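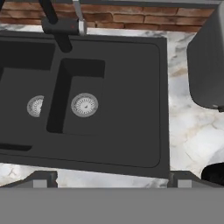
Urnska wrist-view set
Maintainer: Colin Stockdale
Last revised: Jul 8, 2020

What's in it

1956 simulated episodes of a single arm doing kitchen chores with one of two parallel grippers, seen through a camera mounted at the wrist. The kitchen is Tunstall, our house scene: marble counter, dark sink, brick backsplash, and a modeler's fondness for curved edges that the collision meshes don't share.

The set was made to settle an argument over which gripper to buy. The argument is ongoing, but the data is in good shape.

Hardware, so to speak

Flulurico A: short fingers, wide palm. It sits low in the wrist view and takes up the bottom of the picture permanently, like a tall person at the movies.

Flulurico B: longer fingers, narrower palm. Better reach into the small basin. Worse at everything that happens near a faucet.

Both are driven by the same controller, Dovis, with the same gains. The B people say the gains were tuned on A. They were. A retuned B run is in the folder marked b_retuned and should not be mixed with the rest unless you want to start your own argument.

Tasks

reach_basin: move the fingers over the drain in the smaller basin and hold there.
lever: touch the faucet lever and push it to one side.
drainboard: set an object down on the flat part of the sink, inside the rim.
wander: no goal. The arm moves between random poses and the camera records whatever it happens to be facing.

Layout

Each episode is one folder. Inside you get:

wrist/ – color frames
joints.csv – joint angles and gripper opening
cmd.csv – what Dovis asked for, as opposed to what it got
meta.txt – gripper, task, random seed, outcome

Time stamps in joints.csv and cmd.csv are simulation time. The frames are numbered from zero and line up with the rows of joints.csv. In early builds they lined up with the row after. If your copy has a file called FIXED in the top folder, you have the good one.

Splits

574 episodes are held out for testing, drawn from all four tasks and both grippers. The b_retuned episodes are in neither split. Please don't tune on the test set and then write to me about how well it went.

Known problems

1. Outcomes for lever are generous. Any contact with the handle past the threshold angle is a success, including contact by the side of the palm while the fingers were busy elsewhere. 208 episodes have been marked loose in meta.txt for this. I left them in so the success rates from the first release can still be reproduced, by anyone who finds that appealing.

2. The drains look the same from every height if you crop tightly enough, and several detectors trained on an early build learned to find "a round thing with slots" in the wrong basin. Use the full view.

3. Dark on dark. The sink, the faucet and most of the shadows are close in tone, and depth estimates inside the basins are poor. Changing the sink to white was proposed and voted down by the person who modeled it.

4. Steep tilt in wander. The random poses have no rule about keeping the camera level, so the brick can run through the view on a diagonal with dark gray shapes on either side and plain gray backdrop beyond. A pose estimator that assumes the counter is at the bottom will report something, and with great confidence. These views are good for testing whether your method knows when it's lost. 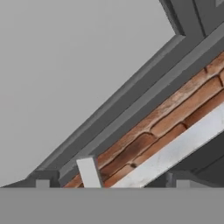
Comparing the grippers

Use matched seeds. Every seed in reach_basin and drainboard was run with both A and B from the same starting pose, so you can pair episodes and skip a lot of statistics. The lever task was matched only from October on. Earlier lever runs used whatever seed was lying around.

Success rate by itself flatters A. Look at the gap between joints.csv and cmd.csv too – A gets there, but it lags the command badly on the way down, and on a real sink that would be a noise.

Contact

Bug reports go to Colin Stockdale, with the episode folder name and the seed. Opinions on A versus B can go in the notes file, where there is already a fair number of them.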